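FROM THE WORKROOM

The letters are up!

If you've been following along since April, you know the back table has been our sore spot. It had great light and a lovely pale wood top, and behind it was a wall that made everything we set down look like it was waiting to be thrown out. Ermira Angelovski finally had enough and went looking for cloth. What she came home with is black, very wide, and (her words) "a magnet for every piece of lint in the county." We hung it anyway and we love it.

Then came the cutting. Rimantas Lapiņa drew the big letters by hand on newsprint first, fat and rounded with proper serifs, and spent two evenings arguing with Ka-ming Su over the color. Ka-ming wanted plain orange. Rimantas wanted something closer to a ripe peach. They ended up with both, darker at the top and fading lighter toward the bottom, and I think it's the best thing about them. The white outline was Ka-ming's idea too, and it makes such a difference against the black – you can read U M I from clear across the room.

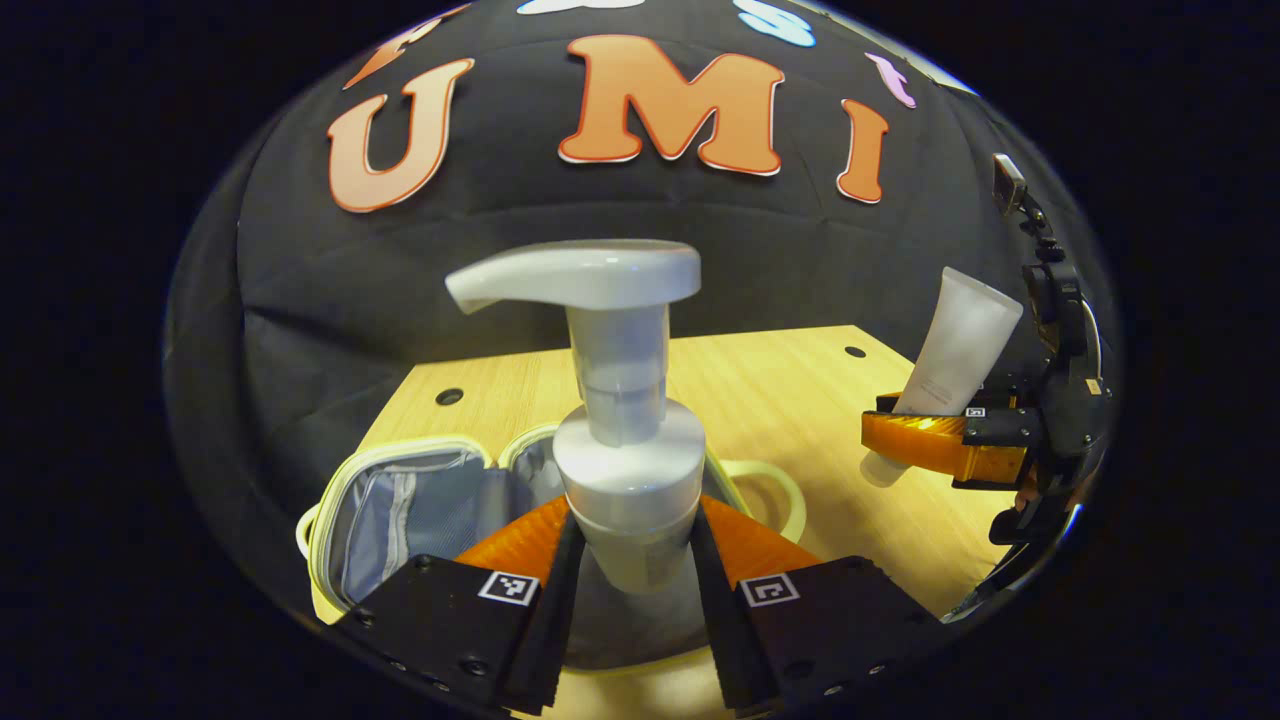
The new backdrop and letters, with one of the white pump bottles in front.

There are more shapes pinned up higher, in orange, white, light blue and a pinky lavender. Those were cut from the leftovers, and I'm already hoping for another row. We have plenty of scraps! The total for cloth, card and pins came to $41, which Emerson Guerra has asked me to mention because he had bet on $67.

A few tips if you want to try a backdrop at home. Go for more cloth than you think you need, so it can come around the sides of the table as well as hang behind it. Pin the letters from the middle one outward. Steam the creases if they bother you. We meant to and then got too excited, and I've grown fond of the soft folds. And put something pale in front of it. A matte white bottle looks wonderful against black, even a very ordinary one with a pump top.

Next up is the shelf by the window, where Nizar Awwad has been sorting jars and lids into pairs. He's down to the odd ones. If you have spare lids of any size, please drop them in the box inside the door.

We also still need a second pair of good fabric scissors, as the old ones have been used on card and will never be the same. Ermira would like whoever did it to know that she knows.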